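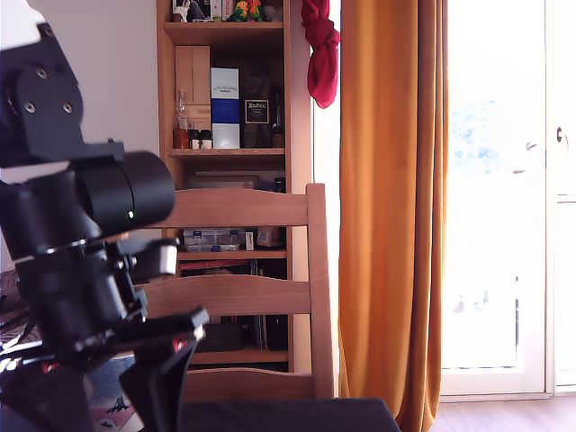
公開日に行くなら、議場だけ見て帰るのはもったいない、委員会室のほうが議員の仕事がわかる、とウェリントン・ゲーラが前回の記事のコメント欄に書いていた。予算委員会は発言が長いが、配られる資料を手元に置いて聞けば追える、とも書いてあった。それを読んで、今回は午前を議場、午後を委員会室にあてることにした。

行ったのはボルカーノ州議会の一般公開日で、金曜だった。公開日は週末に設ける議会が多いが、ここは会期中の平日に開く。見学者向けに模擬の審議を見せるわけではなく、普段どおりの本会議と委員会に見学の時間をかぶせている。仕事を休んで行く必要があるかわりに、本物の採決が見られる。

議事堂はゴンダール通りの突き当たりにある。駅からは路面電車で終点まで乗り、あとは坂を上る。坂は思ったより急で、途中のベンチで一度休んだ。正面玄関は議員と職員の専用で、見学者は建物の北側に回る。案内板が小さく、最初は通り過ぎてしまった。自転車置き場の先にある灰色の扉が入口である。

九時前に着いたときには、もう列ができていた。学校の団体が先に入り、個人はその後になる。手荷物検査は空港と同じ方式で、飲み物は水も含めて持ち込めない。水筒は空にすれば通してもらえる。大きなかばんはロッカーに預ける。硬貨が必要だが両替機が見当たらず、前に並んでいた人に崩してもらった。身分証は外国の旅券でも問題なかった。名前を書いた紙の札を渡され、退出時に返す。

見学の順路は、玄関広間、旧議場、図書室、現在の議場の順だった。案内係がついて、一組ずつ進む。

玄関広間では州の成り立ちについての説明があった。もともとこの地方は三つの郡に分かれていて、州都をどこに置くかで長くもめた。最後は投票で決めたのだが、最初の投票は集計のやり直しになり、その間は議会が二つの町で交互に開かれていたそうだ。議事録を荷馬車で運んだという話を案内係が気に入っているようで、かなり時間をかけて話していた。壁には歴代議長の名前が刻まれている。新しい名前を彫る場所がもう残り少なく、次の次の議長からは反対側の壁に移るという。

旧議場はいまは式典のときだけ使われる。演壇が低く、席との距離が近い。昔は野次がひどく、速記者が発言者の声を聞き取れないので、速記者の席を演壇の真下に移した。その席がまだ残っている。座ってもいいと言われたので座ってみた。膝が机の裏に当たる。これで一日書き続けるのはつらかっただろうと思う。

図書室はラットネス文庫と呼ばれている。寄贈者の名前からきている。法案の古い草稿がそろっていて、手続きをすれば一般の人も閲覧できる。ガラスケースには選挙区の境界を引き直したときの地図が並べてあった。赤鉛筆の線が何度も消されて引き直されている。川沿いの町がひとつ、引き直しのたびに隣の区へ行ったり戻ったりしていた。説明文には人口の変動によるとだけ書いてある。同じ組にいた年配の女性がその町の出身で、選挙のたびに投票所が変わって父親が怒っていた、と話してくれた。この日いちばん面白かったのはここかもしれない。もう少し時間がほしかったが、次の組が来たので出た。

現在の議場の傍聴席は100席で、公開日は15分ごとの入れ替え制になっている。定数は84で、席は半円形に並ぶ。演壇から見て左右に与野党が分かれると思っていたのだが、ここでは選挙区の順に座る。隣どうしが別の党ということも普通にあるらしい。会派ごとの相談は廊下でするので、採決の前になると議員が次々に出ていく。傍聴席から見ていると休憩に入ったのかと思うが、しばらくすると戻ってくる。

私が入ったときは、郡道の維持管理費を州と郡でどう分けるかという法案の審議中だった。修正案が二つ出ていて、どちらの採決をしているのか、途中から入った者にはわかりにくい。掲示板に番号は出るが、内容は出ない。入口で配られる議事日程を先に読んでおけばよかった。受付の脇に積んであったのに、建物の案内図だと思って取らなかった。

採決は電子式で、結果はすぐ出た。最初の修正案は否決。反対した議員のひとりが理由を述べるために立ったところで入れ替えの合図があり、続きは聞けなかった。並び直せばもう一度入れると言われたが、列は階段の下まで伸びていたのでやめた。

昼食は地下の食堂でとった。職員と見学者が同じ列に並ぶ。豆の煮込みとパン、それに紙コップのスープ。味は普通で、量が多い。値段は町の食堂より安い。席は相席になる。向かいに座った若い男性は議員事務所で働いていて、午後の委員会の資料をめくりながら食べていた。忙しそうだったので話しかけなかった。

午後は予算委員会に行った。部屋は三階の東側で、エレベーターは議員優先なので階段を使った。傍聴の椅子は壁際に一列だけで、公開日でも入れ替えはない。議場を見た人の大半はそのまま帰るようで、楽に座れた。資料は入口の箱にあり、自由に取っていい。今度は忘れずに取った。

議題はメイレレス地区の公立図書館への補助金だった。委員長が前年度の執行状況を確認し、担当部局の職員が答える。質問は細かい。暖房設備の更新が一年遅れた理由、移動図書館の巡回先を減らした理由、減らした先の住民に事前の説明があったかどうか。職員が「書面で回答します」と言うと、ある委員が、前回も同じ答えだったが書面はまだ届いていない、と返した。委員長が期限を来週と決め、書記がそれを読み上げて確認した。

議場では演説が中心で、発言者は傍聴席や中継のカメラのほうを向いて話すことが多かった。委員会では、みな資料に目を落としたまま話す。声も小さい。聞き取れないところは資料の頁を見て補った。ゲーラのコメントにあったとおりで、資料がなければ途中で出ていたと思う。

後半は一般からの意見陳述だった。事前に申し込んだ人がひとりずつ前の机に座って話す。移動図書館を使っていた農家の人、元教員、それから高校生がひとりいた。高校生は紙を読み上げたが早口で、時間がだいぶ余った。委員長が、ほかに言っておきたいことはあるかと聞くと、少し考えて、巡回の時刻表が古いまま貼ってあるので直してほしいと言った。これには部局の職員がその場で、直しますと答えた。

採決はこの日はなかった。書面の回答を待ってから改めて審議するという。傍聴者は途中で退室してもよいが、扉が重く音がするので、発言の切れ目を待ったほうがいい。私は意見陳述が終わったところで出た。

売店は出口の手前にある。絵はがき、議事堂の模型、憲章の写しなど。議事規則の冊子を買った。約400頁あるが、薄い紙なのでそれほど重くない。帰りの電車で読み始めたところ、修正案が複数出た場合の採決の順序がきちんと書いてあった。原案から遠いものを先に採るのだそうだ。午前中に見たのはそれだった。

次に行く人のために、いくつか書いておく。

見学の予約は個人なら不要。団体は議会事務局に申し込む。

写真撮影は玄関広間と旧議場では可、現在の議場と委員会室では不可。携帯電話は電源を切るよう言われる。音を消すだけではだめで、隣の人が注意されていた。

議事日程は前日の夕方に公表されるが、当日の朝に差し替わることがある。受付で最新のものをもらうこと。

筆記具は持ち込める。机はないので、下敷きになるものがあると楽である。

北側の入口は午後四時に閉まる。委員会がそれより遅くまで続くときは、西の通用口から出してもらう。守衛に札を返すのを忘れないように。私は忘れて坂の途中から戻った。

コメントで教えてもらった上院側の図書閲覧室には、時間が足りず行けなかった。ラットネス文庫の境界線の地図も、閲覧の申請をすれば続きが見られるらしい。申請書は窓口で一枚もらってきた。閲覧したい資料の番号を書く欄があるのだが、地図の番号を控えてこなかったので、事務局に問い合わせているところである。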